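How to Clear and Clean a Bathroom Counter

Search this site Search Enter keywords

We use cookies to improve your visit. Accept Settings

By Olaia Pastor
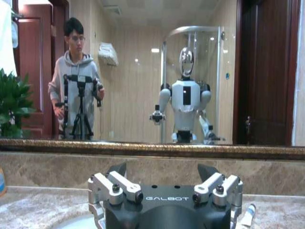

A stone vanity top needs a gentler routine than tile or laminate. Vinegar, lemon and most limescale sprays will etch marble, and the dull spots they leave can't be wiped away. Use a stone cleaner marked pH neutral, or a few drops of plain dish soap in warm water. Start with whatever is lying out. A small tube left on its side next to the sink, like the white one with the blue band, goes into a drawer or stands in a cup with its cap closed. Bottles come off the counter too, including any pushed to the far end.

1. Wipe up hair and dust with a dry cloth.

2. Spread the soapy water with a soft cloth, working from the backsplash toward the front. Go slowly around the rim of the sink, where soap builds up.

3. Rinse with a second cloth and clean water. Change the water if it turns cloudy.

4. Dry the stone with a towel. Swirled brown and cream marble hides water marks well, so check it from the side with the light on.

5. Clean the mirror last. Spray the cloth, never the glass, and stop short of the molding. Gold finishes can lift if cleaner sits in the grooves. A dry paintbrush gets the dust out of the pattern.

Before putting things back, wipe the bottom of each bottle. I keep the daily items on a small tray and the rest in the cabinet.

Reseal the stone when drops of water no longer bead on it. Follow the drying time on the can and keep the counter clear until then.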